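Working rules for handheld gripper recording, what do you actually enforce?

Clurumel Forum > Manipulation > Data collection practice

tidewrack
Posted Oct 2, 2019

We are writing a proper rule sheet for our handheld gripper sessions. Up to now it has been a page of notes taped inside the kit box, and three people have edited it in three colours of pen. The work is tabletop stuff, mostly crockery and bowls, two grippers, one in each hand, recorded in ordinary rooms and not in the lab.

What I have so far:

Both grippers in view before the first grasp.
Fingers fully open at the start and at the end of each take.
Pads wiped between object sets.
No take longer than 90 seconds.
Operator says the task name out loud before starting.
Anything dropped, the take is kept and marked, never deleted.

I would like to know which of these other groups use and which ones get ignored after a week. I am also stuck on whether to have a rule about clearing the table.

gannet_b
The first two are fine, we have both. The 90 second limit I would drop. We had a limit on the Huerta job and all it did was make people rush the last part of the task. You could see it in the data, the final placement was always the sloppiest. Put a limit on the task (two objects, three objects) and let the time be what it is.

Wiping pads: yes, and write down what with. Somebody used kitchen spray on ours and the grip was different for the rest of the afternoon.

moorhen
Disagree on the time limit. Long takes mean tired wrists and tired wrists drift. Holding two of those out in front of you is harder than it sounds if you haven't done it. Ours is 2 minutes and then you put both down, no exceptions. If the task doesn't fit, the task is too big.

tidewrack
I should have said that the 90 came from the wrist problem. One of our operators had a sore forearm for most of June. So I am not keen to drop it, but I take the point about rushing. Maybe a limit on the session with the break written in.

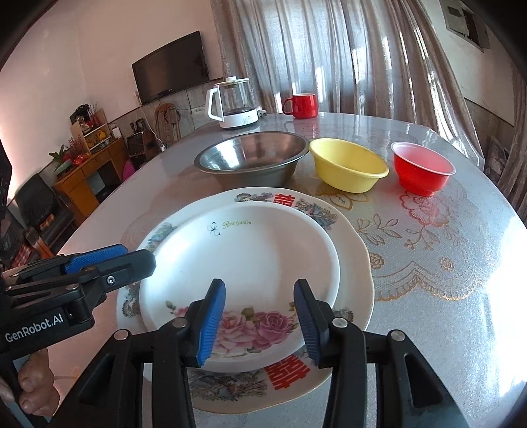 On clearing the table, the argument on our side goes like this. Half the team says the work area should hold only the objects in the task, so that every take starts the same. The other half says that people's tables have things on them and a robot that has only seen bare tables will be no use in a house. At present it is left to whoever is running the session, and that means it isn't a rule at all.

lathe_and_plane
Leave the things on the table, but write a keep-clear distance round the task objects. Ours is 200 mm from anything breakable that isn't part of the task, measured once with a strip of card. Past that we don't care what's there.

Kettles are a separate rule. Unplugged and empty, wherever they are on the table. That one is about the operator's hands and has nothing to do with the data.

gannet_b
200 mm seems tight for two hands. The elbows and the back ends of the grippers swing out further than the fingers do. I'd measure from where the operator's hands go.

lathe_and_plane
Fair. It was written for one gripper and never changed when we went to two. I'll raise it.

pelham_77
I'm going to be the awkward one. Most of these are preferences and you are calling them rules. A rule should be something a checker can look at afterwards and say yes or no. "Fingers fully open at start and end" passes. "Both grippers in view" passes. "Pads wiped" can't be checked from the recording so it will be skipped. I audited a set from the Pistano lot, 1028 takes, and every rule that couldn't be checked had stopped being followed by the second day.

moorhen
That's a good argument for a checklist on paper. It's no argument for leaving out the pads. Plenty of things that matter don't show up in the recording. The kettle one, for a start. You can't see from a video whether it's empty.

pelham_77
Then split the sheet. Safety and kit on one side, signed by the operator before starting. Recording rules on the other side, checked from the files. Don't mix them. When they are mixed people treat the whole sheet as optional.

tidewrack
I like the split. That would put kettle, pads, breaks and trailing cables on side one, and open fingers, both in view, task spoken and dropped takes kept on side two.

Where would you put stacked items? Plates on plates, mainly. We've had arguments over whether a stack has to be straight before the take starts.

gannet_b
Side two, and don't require straight. Require that nothing is touching the stack when the take begins, apart from what it's standing on. If you make people square the plates up every time you teach the model that plates always come squared up.

moorhen
Agree with that, for once. I'd add that on a cloth you should check that the bottom plate doesn't slide when you nudge it. Some of the shiny ones are very slippery and you end up pushing the whole pile along.

lathe_and_plane
Side one or side two?

moorhen
Side one. Do it by hand before picking up the grippers.

kestrelway
New here, we have just started this at Dallside. What do you do about the other hand? Our operators keep bringing the second gripper in when the task only needs one, and then it hovers near the plate edge doing nothing. Is that a bad take?

pelham_77
Not bad, but mark it. We have a tag for it. If the second one touches anything it is a two-hand take whether they meant it or not.

tidewrack
We'd keep it too. What I don't want is operators hiding one hand off to the side to make the take look tidy, because then the "both in view" rule goes.

kestrelway
Thanks. And who decides if a dropped take counts towards the day's total?

gannet_b
It counts. If it doesn't count they'll find a way not to have dropped it.

tidewrack
Same with us. I'll type up the two-sided version and put it in the files section for people to pick at. Still not settled on the time limit, so that line will have a blank in it.

moorhen
Put 2 minutes in the blank.

gannet_b
Leave it blank.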